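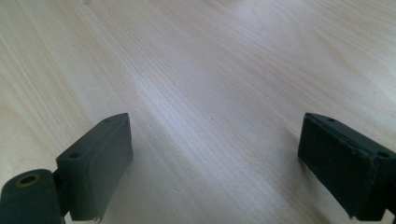
La pinza Cledard de dos dedos se monta en células donde la carga manual pasa a ser supervisión y cambio de utillaje. Cada dedo es un bloque oscuro con dos orificios redondos en la cara superior y una almohadilla en la cara interior. El borde inferior deshilachado de la almohadilla izquierda es motivo de sustitución.

En la planta de Skostville, el operario atiende 6 puestos y revisa las almohadillas cada 500 ciclos. La recolocación de piezas rechazadas sigue siendo manual.

Referencia del recambio: 1,094. Se sirve por pares.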